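The Ornoscombe Newsletter
Tables and how to cover them
16 August 2024

Those of you who have been in the big room lately will have noticed that the large table has gone brown. It is kraft paper, the sort parcels used to come in before everything arrived in a grey plastic bag, and it has been laid right across the top and marked out in squares with blue tape. Squares is generous. They are rectangles, and they have moods.

The old arrangement, for anyone who missed it, was a bare tabletop and a great deal of optimism. Things were put down wherever there was space and found again by whoever leaned on them. After the business with the varnish in December it was agreed that the table needed a cover, and there followed a long exchange of notes on the subject of what kind. Oilcloth was too shiny. Felt was too nice. Van der Merwe, the shop at the bottom of Pernine Lane, had kraft paper on the roll, and the roll was already in somebody's boot, so the debate closed itself.

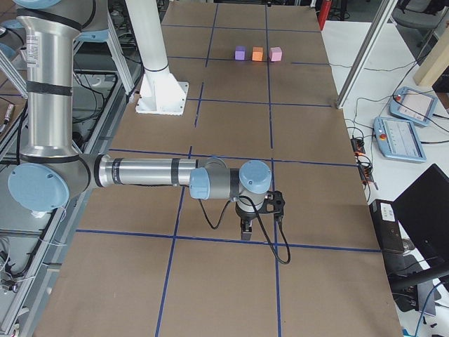
The paper went down in one morning and cost less than the biscuits. The trick, if you are thinking of doing the same at home, is to roll it out the night before and leave it flat with something heavy at each end. Paper that has spent a year curled up wants to go on being curled up. Pull it tight from the middle outwards, smooth it with the side of your hand, and tape down the edges last. We did the edges first. There is a ridge.

The grid was a separate argument. One party held that a plain brown surface was restful and could be left alone. The other party had tape. What settled it was the small blocks, the soft-coloured ones, which have a habit of drifting into a heap at whichever end of the table slopes. Give them a cell to sit in and they look as though someone has thought about it. You can say 'second row, next to the long line' and another person will look in the right place, where before you had to point, and then point harder. 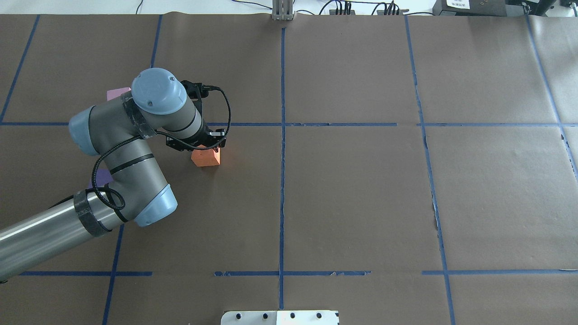

Reading time: 3 minutes

On the matter of tape, a confession is due. The lines were laid by eye. There was a metre rule in the cupboard, and it stayed there. The long strip up the middle has a wave in it, and has gaps as well, and lower down there is a line that gives up and starts again more than once, with torn ends where scissors might have been. Several readers have written in to say so. One of them enclosed a diagram, which has been pinned up where it can be admired.

For the next go, then, some notes. Mark both ends of a line in pencil before you let any tape off the roll. Press down one end, walk the roll across the table without touching the paper, and lower the whole length in one go. If you stick as you travel, you will steer, and you will steer badly. Don't stretch it either, as stretched tape creeps back in the warm and takes a bit of paper with it. And cut it, please. Tearing feels quicker and looks it.

Edis tape, which several people swear by, comes in 144 colours according to the chap on the counter, and we have used one of them. Blue shows up well on brown. It also shows up well on the elbows of a pale jumper, so mind yourselves.
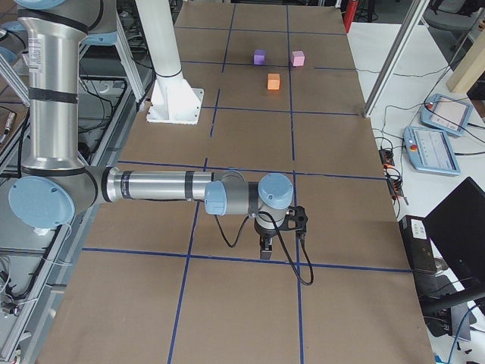 Do the blocks have to go back in the same cell every time?
They can go in any cell you like, so long as each one sits inside the lines. Purple, pink and orange have no order of precedence, whatever you may have been told.

Two requests before the kettle goes on. Mugs are to stay off the paper, which drinks tea with enthusiasm and then wrinkles for good. And if a strip of tape lifts at the end, rub it down with a thumbnail or leave it be. Peeling it off 'to do it properly' brings the brown up with it, and we now have 2 pale patches where somebody did it properly.

The present sheet should last until the roll runs out or patience does. There is enough left over for one more covering and a few awkward birthday presents – help yourselves to the offcuts, they are behind the door. The metre rule is still in the cupboard.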